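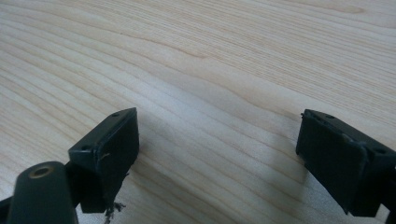 Print this page | E-mail this to a friend

Pale wood table – what do I put on it?

Posted by Branwen Gethin

Hi all! I've just been handed down a big kitchen table from my aunt and I love it to bits, but I'm scared of it. It's a very light wood with long wavy grain, sort of cream and tan stripes, and the top is smooth and matte. No shine at all. She couldn't remember what she'd used on it (if anything) and I don't want to turn it orange. My last table got a coat of something called honey oil and it looked like a basketball afterward. I have two kids who paint, spill juice and do homework on it, so it can't stay bare forever. Do I oil it, wax it, or varnish it? And do I have to sand first? I own one sanding block and not much patience.

Posted by Siwan Parri

Oh, I had this same worry with mine! Before you buy anything, find out if there's a finish on there already. Put a drop of water on the underside and another one on top, somewhere near a corner, and leave them for about 9 minutes. If the wood goes dark under the drop, it's soaking in and you've got bare wood or a very tired finish. If the water just sits there in a bead, something is protecting it and you may only need to wash it with a little dish soap and dry it well.

If it's bare, I'd go for a water-based clear coat in matte. Oils nearly always warm up a pale wood, even the ones that say "natural" on the can – I learned this on a bench, thankfully, and the bench now lives in the garage. Three thin coats, a light rub with very fine paper in between, always along the grain. With wavy grain like yours just follow the general direction and don't fuss over every ripple. Try it on the underside first and look at it the next day in daylight.

My table is 6 feet long and a small can did the whole top with some left over for a stool.

Posted by Trefor Lougher

wax. easy to put on, easy to fix. hot mugs will leave rings though so get coasters

Posted by Haf Morgan

I'd agree with Siwan on the clear coat if kids are painting on it, wax won't stand up to that. One thing to add: if your aunt ever used spray polish, the new coat can pull away in little craters. Wipe the whole top down with mineral spirits and a clean rag (windows open!) and let it dry overnight before you start. Lay the used rags out flat outside to dry, don't ball them up in the trash. And whatever you use, give it a good week before the juice comes back.

Print this page | E-mail this to a friend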